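Prillex hand grippers – check list before use, with my comments

Checked by: Mahtab Jalali
Date: 2022-01-11
Place: Whitfield shared workshop, back bench
Tools checked: Prillex A and Prillex B (hand held, two fingers each)
Result: A can be used. B can be used with one remark, see 3.4.

The list is the same as in October, with the changes that Iker asked for after he read it. Please do the points in the order they are written. If one point fails, put the red tag on the tool and stop there. Do not continue to the next point "only to see".

OK means I checked it today. REMARK means it is safe but somebody should do something. FAIL means red tag.

1. Before you touch the tool

1.1 Battery pack is out and lies on the metal tray. OK
Comment: for A the pack is a little hard to pull. Push the clip fully down first, do not turn a screwdriver in the gap. There are already two marks in the plastic from this.

1.2 The charger is not in the extension lead together with the glue gun. OK
Comment: was not OK when I arrived. I moved it to the wall socket.

1.3 Long hair tied, sleeves up, no rings or loose bracelets. OK
Comment: I wrote "no gloves" here in October and there were questions. I mean no fabric gloves. The thin rubber ones are allowed but you feel less with them.

1.4 You know who else is using the bench. OK

2. Frame and linkage

2.1 Look at the pivot pins from the front. All sit flat, none stands out from the arm. OK for A and B
Comment: on A the lower right pin was standing out in October. I pressed it back with the small vice and it has stayed in place. I looked at it from the side with a torch also.

2.2 Move the fingers by hand, slowly, from fully open to closed. No hard point, no scratching noise. OK for A, OK for B
Comment: B makes a soft click near the closed position. It is the cable touching the inside of the handle and not the gear. I opened the handle to be sure.

2.3 Outer arms and inner bars have no cracks. Look especially in the corners of the triangular recesses. OK
Comment: the printed parts break there first. The old set, which is in the box with the label Clillulum, has a crack in exactly this place. Please keep that box, it is useful for showing to new people what they should look for.

2.4 Both fingers arrive at the middle at the same time. OK
Comment: if one finger comes early, the cloth is pushed to the side and you will grip only the half of it. The adjusting screw is under the cover. A quarter turn is enough, then test again.

2.5 Side play at the finger tip is small. OK for A, OK for B
Comment: I do this by feeling. Iker would like a number but we do not have a good gauge, and I do not want to write a number that I cannot measure.

3. Finger pads

3.1 Pads are complete, from the tip to the lower end. OK

3.2 No pad edge is lifting. Try with your nail, gently. OK for A, REMARK for B

3.3 Pads are clean. Wipe with a damp cloth and wait until they are dry. OK
Comment: no alcohol, please. It makes the glue soft. The bottle is still standing beside the tool and I think people take it by habit. I have moved it to the shelf with the paints.

3.4 Remark for B: the upper corner of one pad comes up a little. It is not dangerous and it does not catch on the cotton sheets. It can catch on knitted things. I pressed it with contact glue and a clothes peg for 30 minutes and it looks good now, but please check it again before the next long session. If it opens again, change both pads together.

3.5 New pads: there is a strip left in the drawer. Cut them with a knife and a steel ruler, with scissors the edge becomes round.

4. Pinch points

4.1 Show to each new person the places where a finger can be caught: between the pads, and between the outer arm and the inner bar. OK
Comment: everybody thinks of the first place. The second place is worse. When the gripper closes, the opening beside the bar gets narrow, and when you hold the tool with two hands the thumb goes there by itself.

4.2 Closing force is set to the low level. OK for A and B
Comment: the test is with a pencil. The pencil must be held but you must be able to pull it out with two fingers. It is not a scientific test but everyone can repeat it.

4.3 Trigger released = fingers open. Try it five times. OK
Comment: I tried B more times than this, after what happened with the spring last autumn. No problem.

4.4 Power is out before you free something that is caught. Say it loudly to the other person when you work as a pair.

5. Camera and cables

5.1 Camera bracket is tight, both screws. OK
Comment: for A one screw was loose. I put in a drop of the blue thread lock. Tomorrow it will be hard to open, so if you wanted to change the angle you must now ask me first.

5.2 The lens is clean and nothing of the bracket is in front of it. OK

5.3 Cable is fixed at the handle and has a free loop of 15 centimetres before the bracket. OK
Comment: shorter than this and it pulls when you turn your wrist. Longer, and it hangs into the linkage. Both have happened to us.

5.4 Memory card has space. OK
Comment: the counter of A says 1,159 grips now. Please write the number in the book each time, also when you have made only a few. The linkage should be greased again when the counter has gone 99 further than today.

6. Work area

6.1 The floor is free where you stand, and you can step back without looking. OK

6.2 The cloths are checked for pins, needles, buttons that are coming off and metal zips. OK
Comment: please do this with the hand flat, slowly, on both sides. The fabrics come from several homes and some were used for sewing before. I found one safety pin in October and it would have gone straight into a pad.

6.3 Knitted pieces have no open loops. OK
Comment: a loop can go around the tip of a finger, and then when you open the gripper it does not let go. If the ribbed edge lies over the tip, lower the tool, open it and take the wool off by hand. Do not shake it.

6.4 Light is enough to see the gap between the fingers. OK

6.5 No drinks on the same surface as the cloths or the tools. OK, after discussion

7. Trial with two grippers

7.1 Both persons agree who gives the commands. Only this person says "close" and "open". OK

7.2 Start with a light piece of cloth and with little tension. Increase slowly. OK
Comment: the tension comes from your arms and you do not notice how much you pull. With wool it is easy to pull too much, it gives a lot and then suddenly nothing more.

7.3 The free hand stays away from the cloth between the two tools. OK
Comment: this was the most difficult point for all of us. You see a fold and you want to make it flat. Please let the fold be there.

7.4 Hold the second gripper by the handle only, fingers curled around it, nothing in front of the handle. OK

7.5 Large gripper on the ribbed part, second gripper on the left end. Stop and look at the pinch before you lift. OK
Comment: orange knit on the green sheet. The narrow ribbed strip goes down between the fingers, and the thick edge goes over the tip of the right one, so point 6.3 is needed here before anybody opens. 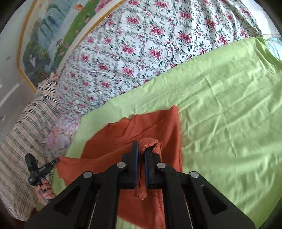 8. After use

8.1 Fingers half open, battery out, tool on the hook and not on the cloths.

8.2 Write in the book: your name, the counter, anything that sounded different.

8.3 Open for next time: the pad on B (3.4), grease for A (5.4), a second metal tray. Iker has the key for the drawer with the spare pins.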